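Search this book
Enter keyword or chapter
Go

Chapter 4
Setting Out the Board

Most books on chess begin with how the knight moves. By then the reader has already made the mistake this chapter is meant to prevent, which is to sit down at a board that is facing the wrong way, with a drink beside it, and nowhere to put the captured pieces.

A club in Flondbridge once went through the score sheets of 789 beginner games and marked every one that had to be stopped and started over. In 80 of them the trouble was the board, turned a quarter of the way around. Both players had agreed it looked fine. Two people agreeing is a weak test, as anyone who has shared a road map will know.

The rule is short. Each player should have a light square in the near right-hand corner. Learn it now and you will spend the rest of your life noticing that films get it wrong. 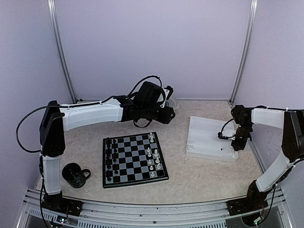 Next, consider the table. The board needs room on every side – more than you think, because elbows count. It does not have to be perfectly square to the table edge. Players at the Cekholm summer school, held each August in a hall with wobbly trestles, give up on straight lines by the second morning and play no worse for it.

Then there is the mug. You are going to have one, and no textbook has ever talked a chess player out of coffee. Keep it beside the board, on the side of the hand you don't move with, and far enough off that a bishop's long diagonal doesn't end in it.

Captured pieces want a home too. A shallow tray does well, and so does the lid of the box. A coat pocket does badly, as the people who run the lost property shelf at Kanaan could tell you.

In this chapter you will set up a board from memory, name its files and ranks, and find any square without counting on your fingers. Exercise 4.1 needs only the empty board. Put the pieces away for now, including the queen.

Reader comments (3)

clustton_reader: Checked my board at home. Wrong way around. We've had it on display for 2 years.

rookie80: Is 4.1 meant to be done with the letters on the edge covered up? Mine are printed on.

pawnstorm: Yes, cover them. Masking tape works.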